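Corner Shelf Check Before You Put It Back Up (With My Comments)

Posted 08/02/2020 by Silvana Barbosa
Filed under: Bathroom & Shower, Home Safety Checklists
18 comments | 75 shares

I go over our little quarter-circle shelves every July, when the house is quiet and I can take them down one at a time, and after a few years of scribbling on the backs of envelopes I finally typed the list up properly.

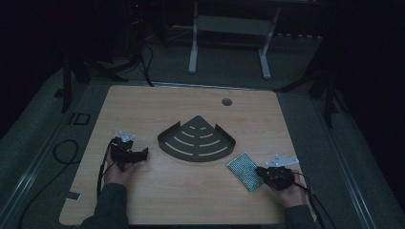 You'll want a flat table with good light, a soft cloth, and something warm to drink, because it does go slower than you think!

1. Lip around the rim
[ ] Run a fingertip (gently!) along the curved side and then both straight sides.
[ ] No burrs, no sharp spots.
Comment: The one from the Clellutden apartment had a nasty little nick right where you reach for the soap. I filed it down and it's been fine.

2. Slots
[ ] Every curved slot open from end to end.
[ ] No soap or limescale packed into the ends.
[ ] Metal between the slots still level, nothing bent down.
Comment: An old toothbrush is all I use. I did buy the Prasetti cleaning brush and it was too fat to get in, so it does the sink now.

3. Finish
[ ] No bubbling, flaking or orange spots, top or underside.
Comment: Dark finishes hide a lot, so tilt the shelf toward the window and look again. My Bravholm one passed on top and failed underneath, and I was so cross with myself for having skipped that the year before.

4. Does it sit flat?
[ ] Set it down and press on the point of the corner, then on the middle of the curve.
[ ] No rocking.

5. The wall
[ ] Old adhesive cleaned off and tile dried.
[ ] Grout sound in the corner, no cracks.
[ ] Wait 30 hours after sticking before anything goes on it.
Comment: Thirty is my own number, and if your packet asks for longer, please follow the packet.

6. Loading
[ ] Up to 5 pounds for mine, heavy bottles toward the corner.
[ ] No glass, and no razors within reach of little hands.
Comment: My neighbor Mrs. Pugh keeps a potted fern on hers and I've given up arguing, it does look lovely.

Still to do: hall bathroom, lower shelf, recheck the finish underneath.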